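Block stacking gets a table of its own at Kalelska

15 July 2025

Toy blocks are back on the white tables at the Kalelska hall. The Grodance stacking days opened this morning, 147 entries in, well up on January. Plain colored cubes, no glue, no magnets. Black tape marks the spot, red goes down first, yellow-orange on top, then green.

"People think three blocks is easy," said Pavithra Kandasamy, who wrote the rules. "Try setting the green one down straight when your elbow is tired." 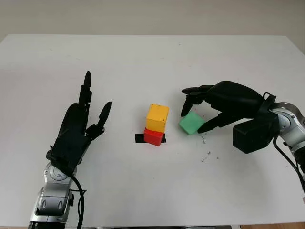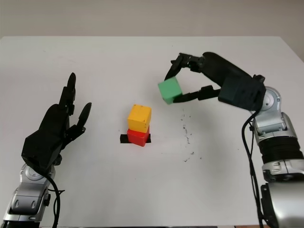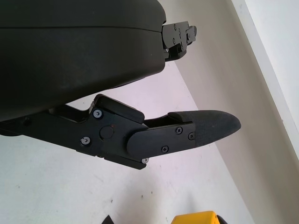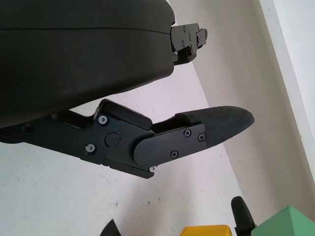

Entry is free again. Doors open at 10, last sign-up at 4. Kids under 12 get the low tables by the window – bring a parent. Scoring is the same as last time, one point for each cube that stays up and a bonus for landing on the tape.

Jagadeesh Rajan is keeping the score sheets and asks that everybody print there names clearly. He had 85 sheets to sort by noon and could not read a good few of them.

Spare block sets are on sale at the front desk while they last, 800 made for this run. Cash or card. Parking behind the Reddy building only, the Jallen lot is closed for paving thru the end of the week. Results go up on the hall door tommorow evening.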